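Magazine > Backyard Flock > Health > Features

My Summer of Red Mites

I run a hand along the underside of the perch most mornings now, the way other people check their phones. If my fingers come away clean, I go and have breakfast. If they come away with little rusty smears on them, breakfast can wait!

I've kept hens since 2000 and until last summer I'd never had red mites badly. I'd had lice, I'd had scaly leg, I'd had a bout of something in the respiratory line that cost me a fortune. But the mites always seemed to be a thing that happened to other people's coops, and I was (I admit it) a bit smug. Then in July my best layer, a big buff girl called Malis, stopped laying. She still ate. She just looked washed out, with a comb the color of old bubblegum, and she wouldn't go into the coop at dusk. She stood at the bottom of the ramp and looked at me.

I blamed the heat. I blamed the new feed. I moved the ramp, like an idiot.
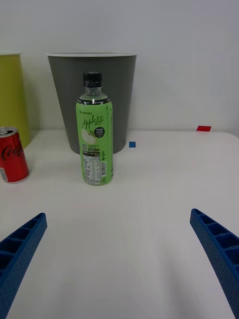
What I should have done was go out there after dark with a flashlight, and it took me two weeks to think of it. Red mites don't live on the bird. They hide in the woodwork all day, in the perch sockets and the nail holes and under the roofing felt, and they come out at night to feed. So you can pick your hen up at noon, part her feathers, see nice clean skin, and put her down again feeling pleased with yourself. At ten o'clock at night I lifted the end of the perch out of its bracket and the whole slot was moving. They're gray when they're hungry and red when they've fed, and most of these had fed. I was itching for three days.

Malis hadn't been stubborn at all. She knew perfectly well what was in there. Hens that refuse to go to bed are one of the better clues you'll get, along with pale combs, fewer eggs, tiny blood spots on the shells and a fine grayish dust around the joints that looks like somebody spilled cigarette ash. A heavy infestation can make a bird seriously anemic, and it can kill young ones and broodies who sit tight on the nest all night. If a hen is weak and wobbly she needs a vet, and she needs one before you start spring cleaning.

I rang Amerley Zakaria the next morning. She keeps 30 hens over at Kpodo and has fought mites on and off for years, and she laughed at me for quite a long time. Then she told me to empty the coop. All of it. Bedding, perches, nest box liners, the droppings board, the works. Bag the bedding and get it off the property the same day, and don't even think about the compost heap, where they'll sit happily until they feel like walking home.
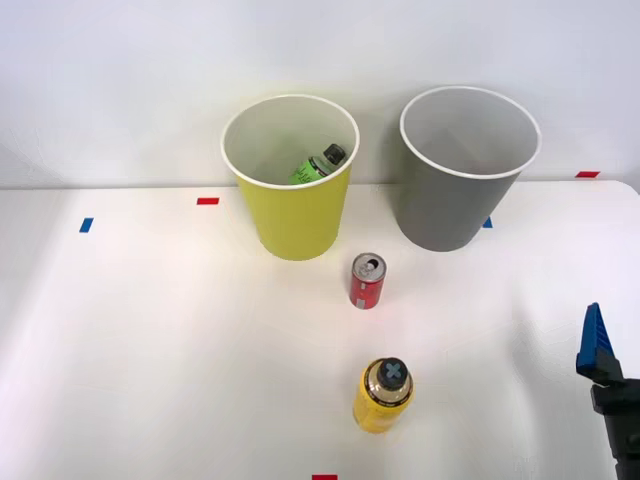

Cleaning day starts with the scraper, because no spray in the world gets through a crust of old droppings. I do the floor first, then the walls, then I poke an old screwdriver into every gap I can find, and only after that do I mix anything up. I use a poultry-safe mite cleaner and follow the label to the letter, and I keep a separate container for each thing I'm handling. Paper cups are fine for the dry stuff. A yellow one and a gray one standing side by side, like the pair in the photo, are as good as any labeling system I've ever come up with: yellow for the dusting powder, gray for the grit, and you'll never confuse them even with your glasses steamed up. They go in the trash afterward. Please don't let them find their way back to the kitchen.

Then everything dries. I cannot stress this enough, because powder on damp wood turns to paste and does nothing. I left the doors open until late afternoon and the hens spent the day under the lilac, deeply offended.

Amerley swears by diatomaceous earth, worked into the perch ends and the cracks with a paintbrush. I use it too, with a proper dust mask on, and I keep the birds well away until it settles. It's horrible stuff to breathe for them and for you. It also works slowly, and a lot of people puff a bit around the nest box once and then write to the magazine to say it's useless. You have to keep at it. Mites can go from egg to adult in about a week in warm weather, so one heroic Saturday gets you nowhere. I cleaned, waited five days, and did it all again. Then again. By the fourth round I could take the perches out in my sleep.
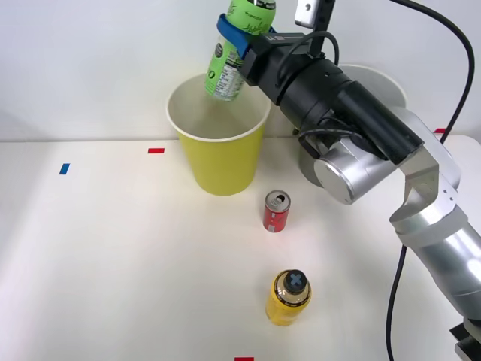

A green can tilted over the mouth of a yellow paper cup.

The perches themselves were half my problem. Mine rested in deep wooden slots that my brother-in-law had been very proud of, and you could not design a nicer mite hotel if you tried. I've swapped them for metal brackets with nothing to crawl into. I also pulled the felt off the roof, which was the worst hour of the whole summer (don't look up with your mouth open), and put corrugated sheeting on instead.

If you're shopping for a new coop and you've had mites before, do look at the plastic ones. I know, they're not pretty. I drove 293 miles to Lollau to look at a Plorolell secondhand and came home without it, mostly out of loyalty to my ugly old shed. They can still harbor mites in the joins, but you can take one apart and hose it down before lunch, and I did think about that wistfully around the third round of scraping. 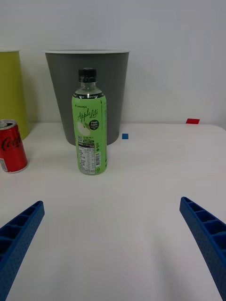
As for the birds, ask your vet about treating them directly if the numbers are high. There are good products now, and some of them come with rules about how long you have to throw the eggs away. Don't borrow the stuff your neighbor uses on the dog. I've seen it recommended in chat groups with great confidence, and the dose and the safety for hens are a different matter altogether.

A good dust bath helps them look after themselves in between. Mine is an old tractor tire full of dry soil and sand under a bit of roof, and there's a line for it on warm afternoons. It won't clear a mite problem living in the woodwork, but it's useful against lice and they do love it so.

Malis went back up the ramp on a Monday in September. Her comb took longer, and she didn't lay again until after her molt, so I had a good stretch of buying eggs at the supermarket like everybody else. I still keep a strip of corrugated cardboard tucked under the perch, ridges down, and pull it out every week to see who's moved in. Last week it was one earwig.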